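House rules for a two-armed kitchen robot that uses a knife, when it's all still in simulation?

Posted in Robots and Automation > Rules and good practice

pebbledash_lane
Hello all, I hope this is the right corner of the site, and apologies in advance because I do go on a bit. I help run a small project called Panganiban, where we are teaching a pair of robot arms to do simple kitchen jobs: moving food from a plate to a board, putting things in bowls, and (this is the bit that worries me) picking up and setting down a kitchen knife. Everything is simulated so far. We have 21 tasks written up and the knife turns up in 5 of them.

I've been asked to write a page of house rules before we go any further, and I'm in two minds. One half of the group says rules are silly at this stage, as a simulated knife can't cut anybody and the whole point is to let the arms make mistakes. The other half, me included, has a feeling that whatever we let slide now will turn up again later on a real worktop with somebody's hand near it. I'd like to keep the page short enough that people will read it. Has anyone written something similar, and what did you put in? I'd also love to know whether you treat a knife as a special case or just as one more object to be carried about.

Thank you so much, and do be blunt!

tin_lid
Just follow the proper robot safety standards, that's what they are for. Most of them are about real machines so you won't need them until you buy one. Wouldn't bother with a page.

kettle_and_cog
Welcome! I'm going to disagree (kindly, I hope) with the post before mine. The published standards are well worth getting hold of, and if you ever bring real arms into a room with people you'll want somebody qualified to go through them with you and do a proper risk assessment. A help page like this one can't stand in for that. But they won't tell your group what counts as a good run in a simulated kitchen, and that is the page you've been asked to write. We wrote ours at Denow a couple of years ago and it has been through more drafts than I'd like to admit. The first had 42 rules in it and I doubt anyone got past the second screen, me included!

And yes, do make the knife a special case. We have a short set of rules for everything, then a separate set that comes into force the moment a gripper closes on anything with a blade. What we settled on, more or less as it stands in our handbook:

1. Let mistakes happen, but mark them. Your colleagues are right that the arms need room to go wrong in simulation. What you don't want is a bad run sitting in the same folder as the good ones with nothing on it to say so. We stop the run, label it with the rule that was broken, and keep it.

2. Handle in the gripper, always. If an arm takes hold of the blade, the run is marked as failed even if the food ends up exactly where it should be. This one caused the most grumbling, as some lovely runs were thrown out, and I'd still put it near the top.

3. Blade away from the other arm. With two arms this is harder than it sounds, because each of them has a great big forearm sweeping about behind the gripper, and people tend to watch only the fingers. Check the clearance along the whole length of the arm.

4. One arm moves at a time when a knife is up. The arm without the knife finishes what it's doing and holds still, or the arm with the knife does. We allow both to move only in tasks where the cutting needs it, and those are listed by name.

5. Write down where the knife lives. Ours goes back flat on the worktop, clear of the edge, and the run isn't finished until it's there. We used to end as soon as the food was on the board, and so we had a whole pile of runs that ended with a knife in mid-air. It took ages to put right.

6. Put pretend people in. Jisell, the little planning tool we use, lets you mark out a block of space as "someone might be standing here", and I'd encourage you to do it from the start. It's a bit of a nuisance and it makes some of the tasks slower.

7. Have a stop, and test it with the knife held. In our case the arms freeze and the grippers stay closed. We had a long discussion over whether they should open instead, and decided a dropped knife was worse. You may come down on the other side for other objects.

8. Read a still as well as watching the run. Two of you, separately, pick a moment when the knife is in a gripper and go through rules 2 to 4 against it. Take the sort of moment I've put at the foot of this post. The left gripper has the knife, with its long black blade pointing up the counter, and I'd be content with that as far as it goes. What I'd raise is that the blade lies across the left edge of the white plate, so I'd want to know how high it is above the rim, and I'd ask whether the right arm, up by that pale piece of bread or pastry, is meant to be working at the same time. A still can't tell you that, so back you go to the run with a proper thing to look for.

If that's too long for one page, I'd keep 2, 4 and 5 and put the rest in an appendix. Do come back and tell us what you end up with. I'd be very glad to pinch anything good.
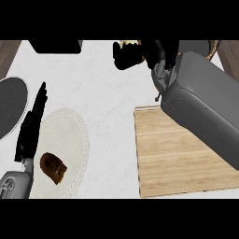 More in Rules and good practice
Should a simulated run be kept if the log is incomplete?
Jisa: naming your tasks so that other people can find them
Who signs off a change to the stop behaviour?
Minimum clearance between two arms sharing one worktop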